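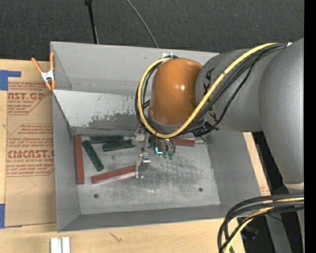
*Red and dark green blocks in the grey metal bin, on the light wooden table.*

I'd been meaning to talk to the woman behind Plorlow for ages, partly because I'm nosy and partly because I borrowed a set of blocks from her once and kept it three weeks too long. (She was very nice about it. I still brought biscuits.)

Plorlow lends out building blocks. You pay a small fee, you take a bag home, your children knock towers over on your own floor for a fortnight, and then you bring it back and get a different one. At the moment there are 143 sets going in and out, and she sorts and checks every one of them before it goes on the shelf again. I wanted to hear about the sorting, as I'm somebody who owns four kitchen drawers full of mixed-up odds and ends.

"People think it must be dull," she said, putting the kettle on, "and some days it is! But I like tipping a bag out. You get the noise, and then you've got it all in front of you and you can see what you're dealing with."

The noise, I can tell you, is considerable if you're tipping into metal. I asked why she was so keen on sheet-metal bins when a plastic crate would be kinder on the ears.

"Crumbs," she said. "I used crates at first and they had ribs along the bottom, and everything got in between the ribs. Crumbs, fluff, raisins. With a flat metal floor I can wipe it out in one go. And grey is a good colour to sort on. Red shows up on it straight away. The dark green is a bit harder if the light's poor, so I had to think about where the lamps went."

She has strong feelings about red and green, as it happens. The red and dark green set is the one she calls Jirkunance, after a made-up town her children used to build on the stairs, and it's the most borrowed thing she has. I said that surprised me. I'd have guessed the one with all the colours would win.

"So did I. I bought loads of the rainbow ones from Stamatopoulos, 320 pieces in one order, and they just sat there. Parents like them on the shelf, but the children go for the two-colour sets. They take sides, you see. One has red, one has green, and you get two castles and a war."

And the shapes? She likes a long, narrow block best, and this is where she really got going. "A cube is fine, a cube will do what it's told. A long one is a bridge, or a roof, or a road, or you stand it up and it's a chimney. If I could only lend out one shape it'd be long ones. They're a nuisance in a bin, mind you. They never lie flat together. One goes down crosswise and the next one ends up propped on something."

I asked how she went about it, then, when a bin was in a muddle.

"Longest first, always. Get those out and the rest settles. Then I do a colour at a time. I used to try and do both colours at once, one with each hand, like playing the piano, and I'd end up with green in the red bag every time."

We talked about tables for a bit, which I hadn't planned on. She'd tried working on the floor (carpet, bad for the knees, worse for finding anything dark) and then on a glass desk she found second-hand, which lasted a morning. These days it has to be wood. "It's a bit quieter under the bin," she said, "and I don't mind if it gets a scratch."

Her checking is done by hand and by eye. She runs a thumb along the edges, puts chipped ones to one side, and washes whatever feels sticky. The shelving is from Prondum and she has no complaints, except that the bottom shelf is exactly one bag too low.

"I've got over 1000 blocks altogether now," she told me, a bit sheepishly. "My sister says that's a hoard with a website."

Does she ever build anything herself? There was a pause, and some laughing.

"When I've finished a set I'll sometimes make a little gateway out of it. Two up, one across. Then I have to take it down again and bag it, so it's very silly really. But I like to know they all still stand up."

I asked what was next and she said more long ones, probably, and a blue set if she can find a blue she likes. I went home with a bag of Jirkunance and a return date written on the handle in very large letters.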